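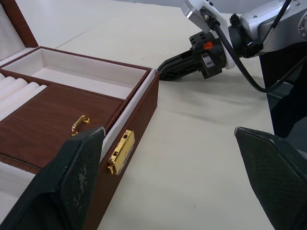

An open jewelry box with a row of padded ring rolls.

Jewelry box

A jewelry box, also called a jewel case or, in older writing, a casket, is a small lidded container for keeping rings, necklaces, earrings and other personal ornaments. Most have a soft lining and are divided inside so that pieces do not rub against each other. Larger ones stand on the floor and are usually called jewelry chests or armoires.

History

Boxes for personal ornaments are known from ancient Egypt, where they were placed in tombs along with cosmetics and combs. Early boxes were made by hand for people of high rank, and the box was often worth a good deal in its own right. Ivory, bone, enamel and silver were all used. In medieval Europe small caskets were given as betrothal presents, and many that survive are carved or painted with scenes of courtship.

Until the 1800s a jewelry box was out of reach for most households. Factory production changed this. In the United States, cast metal boxes with plated finishes were sold widely in the years before the First World War, often through mail-order catalogs. They were lined in pale silk or sateen and came in many sizes, from ring boxes to cases for gloves and handkerchiefs. Musical boxes with a turning dancer became a common gift for children after the Second World War.

Construction

The body, or carcass, is commonly made from solid wood, veneered board, metal, or board covered with leather or an imitation of it. The lid is hinged at the back and may have a stay to stop it from falling too far. Closures include hooks, snap clasps, push buttons and small locks. Locks on household boxes keep out children and the merely curious but offer little protection against theft, as the whole box can be carried off.

Linings are made of velvet, suede cloth, silk, satin or felt. The fabric is normally glued over thin card, and the covered card is then pressed or glued into place. Light linings show dirt sooner, and dark ones can leave lint on pearls.

Interior fittings

A ring roll is a padded cylinder of fabric. Several are set side by side, and the band of each ring is pushed down into the gap between two of them. Necklaces are hung from hooks, or passed through slots in the lid with the loose ends gathered in a pocket underneath. This keeps fine chains from knotting. Lift-out trays allow a second layer of storage below and can be carried to a dressing table on their own. Travel cases use the same fittings in a smaller form - usually one ring roll and one or two open sections.

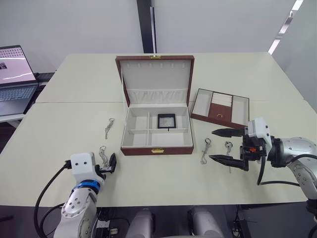 Nektarios Sarantis holds that the lift-out tray did more to change the household box than any clasp or lock, as it let makers double the storage without making the lid any wider. Christos Drakos disagrees and gives more weight to the ring roll, pointing out that many owners never take the tray out at all.

Tarnish and storage

Silver darkens when it reacts with sulfur compounds in the air. Some boxes are lined with cloth treated to absorb these compounds before they reach the metal. Wool felt and some rubbers and adhesives give off sulfur and are poor choices for silver. Anti-tarnish strips can be laid in a closed box and must be replaced from time to time.

Pearls and opals should not be sealed up for long periods in very dry conditions. Pearls are also soft and are best kept in a separate pouch or section. Diamonds will scratch almost any other stone, so rings set with them are stored apart. Knotted pearl strands are laid flat, as hanging can stretch the silk.

Care

Wooden boxes are dusted with a soft dry cloth and kept away from radiators and direct sun, which can lift veneer and fade the lining. Imitation leather can be wiped with a slightly damp cloth. Linings are cleaned with a soft brush, or with a vacuum cleaner on low power with gauze over the nozzle. Water may loosen the glue under the fabric and leave rings on silk or satin.

Collecting

Old jewelry boxes are collected for their casework, their fittings or their makers' marks. Replaced linings are common and lower the price less than a missing lock or a split lid. Boxes with the original key are harder to find. Small plated ring boxes are often sold singly, and matched sets in several sizes bring more.

See also

Casket (decorative box)
Dressing table
Music box
Ring box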